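Opinion > Home Life > Clothing and Textiles

Stop Telling Us to Buy Better and Teach Us to Mend

18/04/2022
By Graça Arruda
3 min read

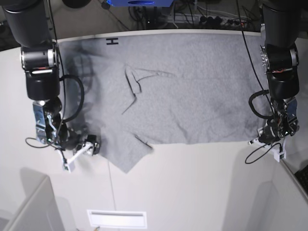 Peixoto wrote to me after my last column to say that mending is a hobby for people with free evenings, and that anyone working two jobs will throw out the blanket and buy another. I have thought about that letter a good deal. I think it is half right.

It is right about time. A torn blanket edge takes me most of an evening, and I have been sewing since I was nine. Someone who has never threaded a machine would need longer and might give up. A new fleece throw costs less than an hour's pay in most shops. On those terms the math is easy, and I don't blame anyone for doing it.

Where I disagree is on why mending takes so long. It is slow for most people because they were never shown how. My school in Druvomcombe had a sewing room when I started and a computer room when I left. I was glad of the computers. But the machines went to the dump, the teacher retired, and a skill that every household on our street once had was gone from the timetable in a single summer.

The advice we get now is to buy better. Spend more, choose wool, keep it for life. I have a wool blanket from Vollier that cost me $400, and moths got into it in the second winter. Price did not save it. A darning needle did, along with an aunt who had taught me what to do with one. People without an aunt like mine are told to spend more money, and then they are left with an expensive blanket full of holes.

Last March the library in Druvomcombe ran a free mending class over 2 evenings. It had 58 places and they were gone by lunchtime. The whole thing cost the library $3,000, with the hire of the machines included. I went to the second evening. The man next to me had brought a child's coat with a broken zipper and went home with it working. He drives a delivery van and had come straight from his shift.

I would like to see that class run every month, and I would like sewing back in schools for at least one term. Students don't need to make a garment. They should be able to sew on a button, close a seam, patch a knee and put an edge back on a blanket. The patch can be ugly. Mine usually are.

The town has money for this. It pays Hunum to haul away our old textiles, and the bill goes up each year. Some of that could pay a teacher. I have written to the council to ask for it, and I will print the answer when I get one.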